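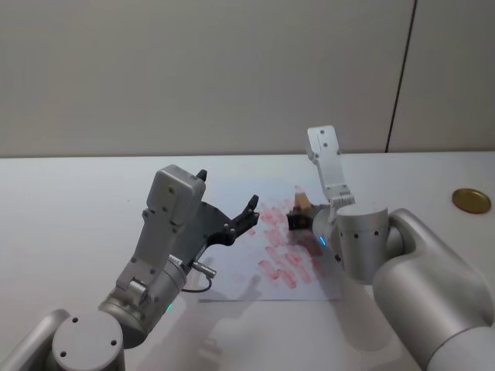
Despina Angelovski
Residents' Liaison Officer, Plukadholm Campus Safety Office

Thread: Changes to incident notices and night access at Plukadholm
Posted November 2018

Dear residents and colleagues,

Following the thefts from the cycle stores on the north side of the campus, the Safety Office has reviewed the way in which it informs residents of incidents. I am writing to set out what will change and to invite comments in this thread. Comments will be read by me and by the duty managers.

Incident notices will in future be sent to every resident of the halls affected by the end of the working day on which the report is received. At present they are sent only to hall wardens, who pass them on as they see fit. A notice will give the place, the approximate time and the nature of the offence. It will not give the name of the person reporting it, nor their room number or course.

From January, the side doors of Meva House and Rácz House will be locked from eleven in the evening until six in the morning. The main doors will continue to open with a resident's card at all hours. The change affects 795 residents across the two buildings. Fire exits are not affected and will open from the inside as they do now.

Anyone who has had a cycle stolen and has not yet reported it is asked to do so at the Prisiris desk, quoting the frame number if it is known. Reports may also be made to the police directly. Please let the desk have the police reference afterwards.

Despina Angelovski

----

northstair
Member
Posts: 338

Thank you for the notice. I have no objection to the first proposal, which is overdue. My cycle was taken from the store behind Rácz House and I learned from a neighbour that two others had gone in the same week. Had the warden's message reached our floor I would have brought mine indoors.

I do object to the second. The side door of Meva House opens on to the lit path to the library. The main door opens on to the service road, where two of the lamps have been out since the start of term. Residents coming back after eleven will be made to walk round the darker side of the building. Has this been considered?

----

k_ostrava_hall
Member
Posts: 41

I disagree with northstair about the side door. It is propped open with a fire extinguisher most evenings and anybody can walk in. I live on the ground floor and have twice found strangers in our kitchen. Both matters were reported and I received a reference number on each occasion, but heard nothing further.

The lamps should be mended. That is a separate request and ought not to hold up the locks.

----

northstair
Member
Posts: 338

It is the same request for those of us who use that door. I should be content with the lock if the lamps were mended first. I should also like to know who is responsible for them, as the desk told me it was the estates department and estates told me it was the desk.

----

Bent Eyvindsson
Duty Manager, Nights

I can answer some of these points.

The lamps on the service road belong to estates. The fault was logged with them under job 2151 and I have asked for a date for the repair. I will post it in this thread when I have it. If the lamps are still out when the doors are due to be locked, the side door of Meva House will stay on card access until they are working. I have agreed this with Ms Angelovski.

With regard to the kitchen, I would ask k_ostrava_hall to send me both reference numbers by private message. A person who makes a report should be told what was done about it, and I will find out why that did not happen.

Propping a door open is a breach of the hall rules, and moving an extinguisher from its bracket is a more serious one. Night staff have been asked to return any they find and to record the time.

----

quietfloor3
Member
Posts: 12

May I raise a concern about the notices? Rácz House is small. If a notice gives the building, the time and the nature of the offence, most people on a corridor will know who made the report before the evening is out. For a stolen cycle this is of little consequence. For an assault or for harassment it would stop people coming forward. A friend of mine was in that position at another college and she moved out.

----

k_ostrava_hall
Member
Posts: 41

I take the point, although I would not wish to see it used as a reason for saying nothing. Residents have a right to know if there has been an assault in their own building.

----

Despina Angelovski
Residents' Liaison Officer

I am grateful to quietfloor3. The draft wording did not deal with this properly and I have amended it as follows.

Where the report concerns an assault, harassment or stalking, the notice will name the campus area only - north, south or lakeside - and will give the date without the hour. The person reporting will be shown the text before it goes out and may ask for changes. If there is a continuing danger to others, the duty manager may decide that more must be said, and will tell the person first.

I recognise that this will not satisfy everyone. The amended policy will be placed at the Prisiris desk and a copy put under each door in the two houses.

----

quietfloor3
Member
Posts: 12

That is a good deal better. I would still prefer the person's consent to be required in every case, and I will write to you separately about it.

----

northstair
Member
Posts: 338

Is there any prospect of a better lock on the cycle store itself? The present one can be opened with a firm pull. There were 315 cycles registered there last year and the door has not been changed in my time.

----

Bent Eyvindsson
Duty Manager, Nights

A replacement door with card access has been priced. It is waiting for approval and I cannot give a date. Until then, please lock cycles to the rack by the frame and not by the front wheel only.

The lamp repair is now booked with estates for the second week of January.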